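Vodetti vs Lastora finger pads, README

Quick notes on the towel folding set. 24 runs per pad, 3 cloths, two arms on one rail. Wrist cams plus one head cam.

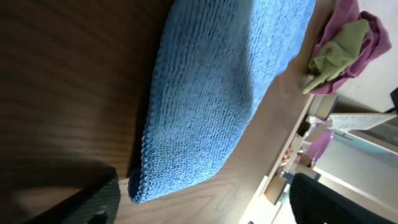

Pad wear is the thing to watch. Vodetti ribs go smooth after 800 grasps, Lastora not tested that far yet. Ribbed face up close to a hem like the blue one is the veiw to use for labeling contact. 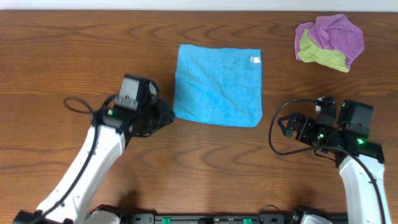 Controller is Plamov, same gains both sides. Grip force capped at 40 percent. Wrist and head clocks not synced before febuary, skip those.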